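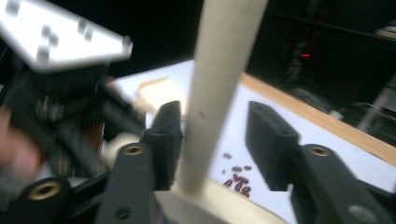
Galleries > House & Shed

The Trundale Workroom, Sorted (Mostly)

I have been putting off the workroom for as long as we've had one. It began as a sunroom, had a brief career as a spare bedroom, and then settled into its true calling as the place where things went when we were tired of looking at them. In November my sister-in-law asked whether she might sleep in there over Christmas, and I said yes before I'd opened the door.

What follows is the clear-out in the order it happened, captions by me, spelling by me, opinions also by me. Lieven De Graaf helped with the heavy end of it and would like it known that he voted to keep the fan. The picture at the top gets the first caption and the rest run down the page from there.

Cream rod, up close
Matte, a bit speckled, one faint dark dot near the middle and a wider piece at the bottom. I have become fonder of this colour than I expected to. We have a great deal of it.

The door, open as far as it went
A hand's width and a bit. Behind it was a rolled rug, and behind the rug was the reason for the rug.

First load out to the verandah
Boxes marked KITCHEN, none of which had seen the inside of a kitchen. One held curtain rings. One held another box marked KITCHEN.

The Cerkia shelves
Bought flat, assembled in a temper, leaning ever since. Lieven put a folded beer mat under the left foot and they stood up straight for the first time in their lives. I was quite put out.

Jar lids
I ran a small hardware counter for 30 years and I still can't throw out a lid. The jars went long ago. Don't write in.

Screws, before
1,654 of them, counted over two wet evenings at the dining table with the radio on. I wanted to know, and now I do. The tally includes 700 of a single size I have never once needed.

Screws, after
Muffin tins. The muffins will have to make other arrangements.

Tape measures
Each one was bought while looking for the one before it. The yellow one sticks at the two-metre mark, so it has been set aside for short things.

Receipt from Saraç
Found under the lino, folded into eight. Saraç was the timber place on the highway before it was the tile place on the highway. It says "pine, misc." and I can't improve on that as a description of the room.

Lieven with the fan
He says it only needs a new knob. It has needed a new knob since it came with us from the last house. They look happy together.

The fan, going home with Lieven
I carried it to the ute myself.

Glues
A full shelf, and all of them gone hard except the one with no label. We used it on the drawer front and it held beautifully, so now there is a tube in the drawer marked GOOD GLUE in green texta.

Wednesday, lunch
Cheese and pickle on the step, because every flat surface indoors had something on it. The dog was there for moral support and crusts.

Paint tins
One was called Jistari and looked to be a sort of greenish mushroom. There is no wall in this house that colour, nor has there been. My husband says it was for the letterbox. The letterbox is red.

The floor
We'd forgotten it was boards! Scuffed to blazes near the window, quite decent in the corners where nothing had moved. I gave it a mop and then another mop, and then went and had a lie-down.

Offcuts
Sorted by length, then by whether I could imagine a use for them, then by length again after I'd imagined a use for all of them. The short ones went into the kindling basket. I took two back out after tea.

Pegboard going up
It took both of us, a spirit level and some language. There is a hook for everything I own and three that I'm saving.

Pegboard, a week later
A hat, a dog lead and the good scissors, which don't live there.

The charity pile
The op shop took the lamp, the second lamp and a bread maker with its booklet. They gave me $200 worth of looks over the exercise bike and asked me to ring ahead next time.

Bench, cleared
I photographed it at four in the afternoon when the light was kind. By five there was a radio on it and somebody's bike pump.

Bed in
A single, under the window, made up with the blue doona. If you lie on your left side you can see the garden. If you lie on your right side you get the screws.

The sister-in-law's verdict
"Cosy." She has asked if the pegboard could face the other way. It's a wall.

Still to come: the cupboard in the hall, which I've been told is next. I have opened it and closed it again.

Filed under: clearing out, sheds and spare rooms, small hardware
Previous gallery: Re-stumping the chook house
Next gallery: The lemon tree, a disappointment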